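Bianca Sima
1/ Liltent, the app my kid's whole grade lives on, has found my screen time "inspiring." 994 minutes last week.

2/ I only joined to see why everyone was upset over a group chat. Now I have a streak.
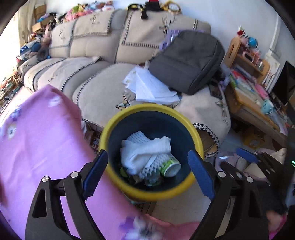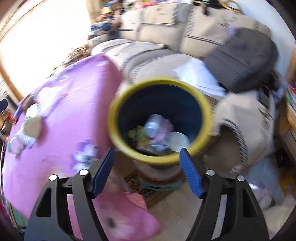
3/ The group chat, for the record: 79 members, 300 unread, all of it over who got left out of a different group chat.

4/ Asked my kid if we should both quit. She said, "You first." I'm on day 2 and have told everyone on Liltent.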